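Dry Goods Storage in Small Kitchens
Handout for Session 4, Household Food Keeping

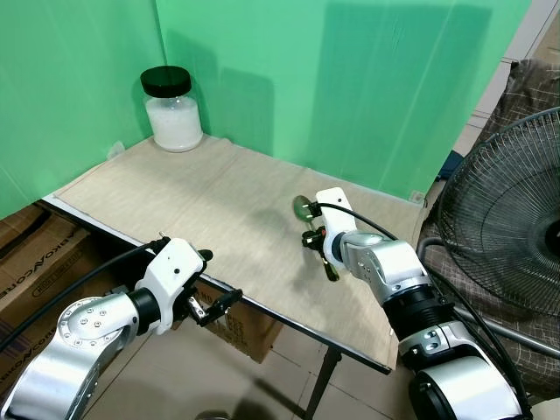
Household Food Keeping, p. 13

Dry goods are foods with so little water in them that molds and bacteria cannot grow. Sugar, salt, white rice, dried beans and pasta all belong to the group. Flour does too, though it picks up moisture faster than whole grains do.

Three things shorten the life of dry goods: damp, insects and heat. Damp is the usual cause of loss in a home kitchen. Sugar that takes in moisture will clump and then set hard. It is still safe to eat and can be broken up.

Containers. A clear jar with a screw-on lid lets you check the level and look for insects without opening it. Paper bags from the store are fine for a few weeks in a dry room. Wash jars and let them dry overnight before filling. Put a label on the side with the name of the food and the month you filled it. Lids get swapped, so do not write on them.

Rotation. Use up the old stock before adding new. If you pour new rice on top of old, the rice at the bottom may stay there for years. Tip the old rice into a bowl, fill the jar, and put the old rice back on top.

Brown rice keeps for a much shorter time than white. The bran layer holds oil, and the oil goes rancid. Buy it in small amounts and keep it in the refrigerator if there is room.

Placement. Avoid the shelf above the stove and the cabinet next to the dishwasher. A low cabinet on an inside wall is better.

For next session: list the dry goods in your own kitchen and mark any you cannot date. Read the section on dried beans.

Comments (3)

Caoimhe Rafferty
Does the rotation rule apply to salt? Mine is from before we moved.

Rhydian Lloyd
Plain salt keeps as long as it stays dry. Iodized loses some of its iodine over time.

Philomena Ó Flaithearta
I missed the February class. Is the beans section in the same packet?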